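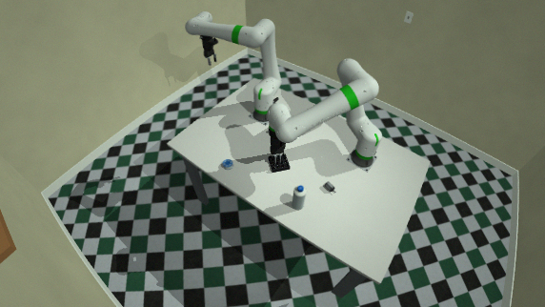 July, 4.40pm. Wivero chapel model, notes before I forget.

Roof pitch still wrong on the north side. Tín redid it from the estate survey and its closer, but the gable now clips the tower by 2 ft. Check which datum they used.

Mesh down to 1,329 faces, runs fine on the old headset. Window tracery gone to mush though. Put back by hand?

Angus wants the 4 side altars in. Only have plans for two. Asked Rurside for the other drawings, no reply yet.

Floor textures tommorow. Don't touch the lighting file, Tín has it open.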